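Status: second version, September. The first version had wrong values in the `handed_over` column, please delete it if you still have it.

# Fimumstead Parcel Log

A small table of parcels received and sent by two households in Fimumstead. Each row is one parcel, and the table has 247 rows and 11 columns. We wrote it by hand, first on paper and later in a spreadsheet, and now we keep it as a plain CSV file.

The log started from an argument. Ayman Soliman believed that parcels sent in the evening arrive one day later than parcels sent in the morning. I (Dong-geon Maeng) did not believe it. We still do not fully agree, but the table became useful for other things, for example to practice date handling and to test import scripts.

## Files

- `parcels.csv` – the main table
- `carriers.csv` – short names of carriers and their meaning
- `notes.txt` – longer remarks, linked by `parcel_id`
- `check.py` – looks for empty dates and double IDs

All files are UTF-8, with comma as separator. Dates are year-month-day. Times are local and use the 24-hour clock.

## Columns in `parcels.csv`

| Column | Meaning |
|---|---|
| `parcel_id` | Our own number, not the tracking number |
| `direction` | `in` or `out` |
| `carrier` | Short name, see `carriers.csv` |
| `handed_over` | Date when the sender gave it to the carrier |
| `part_of_day` | `am`, `pm` or `unknown` |
| `arrived` | Date of arrival |
| `packaging` | `bag`, `box`, `tube`, `envelope` |
| `weight_g` | Weight in grams, packaging included |
| `damage` | `none`, `outer`, `contents` |
| `signature` | `yes` or `no` |
| `household` | `A` or `B` |

`weight_g` comes from a kitchen scale which cannot show more than 2000 grams. Heavier parcels have the value `over`, so the column will be read as text by most programs. I know this is not nice. I tried an empty cell before, but then it was not possible to separate "too heavy" from "we forgot to weigh it".

## How the rows were collected

For incoming parcels we took the date of hand-over from the tracking page of the carrier. When the page gave only "label created", we left `handed_over` empty. A label can be printed days before the parcel leaves the house, and this was exactly the mistake in the first version.

For outgoing parcels we asked the receiver to tell us the day of arrival. Most of them are friends or family and they answered. If we got no answer, we used the tracking page.

The value for `packaging` describes the outermost layer only. A box inside a plastic bag is `bag`. Padded mailers are `envelope`, even the thick ones – we discussed it for too long and please do not open an issue for it.

## Carriers

Wundon and Rurker bring nearly everything to our street. Hajji is a courier which comes on request, and we used it mainly for urgent documents. Other carriers are put together as `other`.

Wundon changed its route during the collection. Before the change it came before lunch, after it in the late afternoon. The day of arrival is not touched by this, but if you compare the remarks in `notes.txt` you will see more comments about missed deliveries in the later part.

## Known problems

- Household B did not record `damage` in the beginning. These cells are empty and should not be read as `none`.
- Returned parcels appear as two rows, one for each direction. There is no column that connects them.
- Public holidays are not marked.
- The two households are on the same street, so the data says very little about other places.

Please do not use the table to rank the carriers. The numbers for Hajji are too small, and urgent parcels are not comparable with normal ones.

## Privacy

Names, addresses and tracking numbers are not in the files. We also removed a column with the contents of the parcel after Ayman noticed that his birthday present could be found in it. If you send us rows of your own, remove the same things before sending.

## Adding rows

Run `check.py` first and fix what it reports. Then open a pull request with the new rows at the bottom of the file, in order of arrival. Leave `parcel_id` empty, I will fill it.

It is easiest to write the row before opening the parcel, while it is still on your lap or on the table. Later the outer layer goes to the trash and the weight cannot be taken anymore. If this happens, leave `weight_g` empty and write a short remark in `notes.txt`.

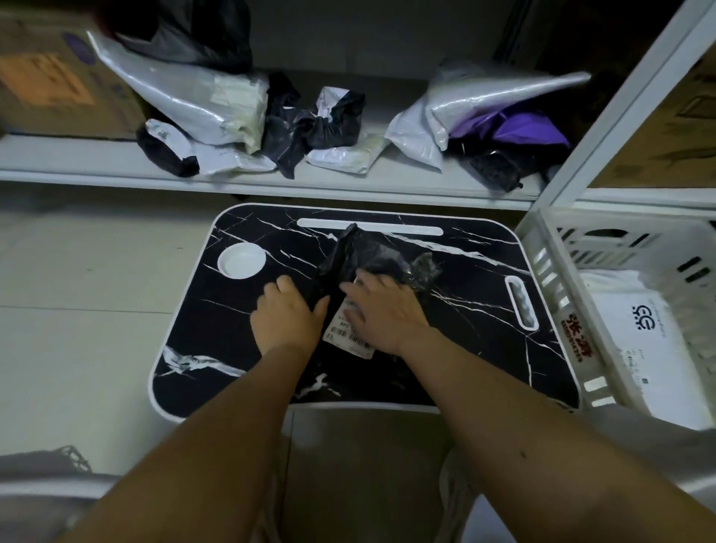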